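Fairclough Community Woodshop
Progress report to the Catau Fund
Oct 4, 2022
Prepared by Ginette Beaudoin, program lead

This report covers the work done since the grant was confirmed in May. The second payment was received and has been entered under equipment and materials.

The evening furniture course has enrolled 13 people. Most had never used a hand plane. The first sessions went to sharpening and squaring stock, which took longer than planned, so the small table project was moved back two weeks. The course will still end on schedule — we dropped the optional session on turning.

We spent $800 on clamps and a used bandsaw. The saw needed new tires and a guard before it could be put into service. The guard has arrived. The tires are on back order from Kurex, and until they come we are cutting curved parts by hand.

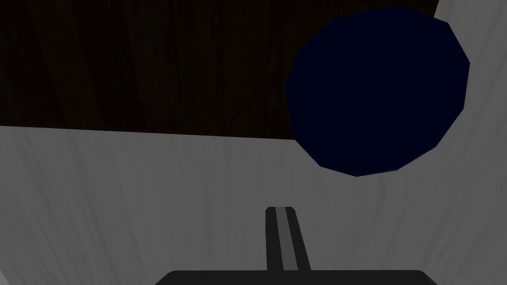
Finishing has been the other slow point. The oil we started with stayed tacky in the unheated room, and two test boards had to be scraped back. We switched to a thinner product and now leave 90 minutes between wiping and buffing. Students keep their own finish samples with the date and number of coats written on the back.

The lumber budget is under pressure. Walnut has gone up and we have moved beginners to poplar and ash. We have spent over $700 on boards so far and expect to ask for a small transfer from the printing line, where little has been used.

The lease on the Zerkus Street unit is signed through next summer. Dust collection still has to be inspected, and the landlord has agreed to be present.

Next period: finish the tables, fit the bandsaw tires, open registration for the winter course. Receipts are attached separately.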